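Storing bar stock offcuts: bins or racks?

viorica_m
Hi all! We cleared out the back of the Endholm shop in December and I've ended up with 13 short bars and blocks, all with that reddish-brown surface, and I can't decide where they should live. A deep sheet metal bin is tempting (just drop them in and get on with your day), but would you use a rack?

Pichit T
Rack, every time, my friend. I spent years bending over bins and my back still sends me reminders. Short pieces slide down to the bottom and there they stay.

hgasser58
I'm going to disagree with Pichit, fondly! Racks are lovely for long bar, but blocks roll off or get shoved behind something. Get a bin with sloping sides and don't fill it up.

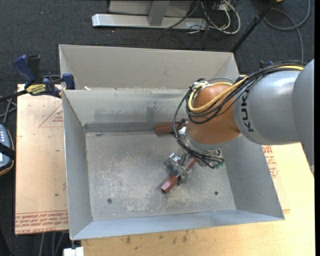

Ours has a floor that's scuffed pale all over the middle, and I wouldn't dream of repainting it, it's a work bin after all. I keep one size per bin and chalk the size on the outside.

Pichit T
One size per bin is fair, I'll give you that. Still wouldn't want to lift 40 pounds out of one.

viorica_m
Thank you both! I'll try 2 bins first and see how my back likes it.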